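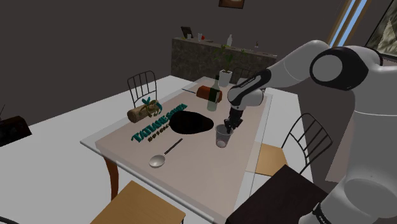
Dining table, with the clear plastic cup and the green ribbon

Hi everyone,

Huệ Bạch wrote:
> So how did the first week back at the gym go? I was hoping
> for a full report by now. And did you ever get your locker
> sorted out with the front desk at Pondden?

Oh Huệ, you are sweet to ask, and I'm sorry to have kept you waiting! I did go, three times, though the second visit hardly counts. I had my sneakers on and was halfway out of the office when the phone rang, and it was Papadopoulos wanting to go over invoice 405 line by line (again). By the time I hung up it was 5:50 and the class had started, so I walked on the treadmill for 29 minutes until my knee began to complain, and then I went home and ate toast.

The other two evenings were much better. The step counter says 3,723 for the first one, and I felt every single one of them on the stairs the next morning.

As for the locker, they gave me a new key and it opens fine, but it's a top one and I'm five foot one, so I may ask to swap. Are you still thinking of joining in July? I'd love the company, and we could stop at Fodby afterward for soup the way we used to.

Love to all of you, and do write back when you get a minute,
Sumaiya Debnath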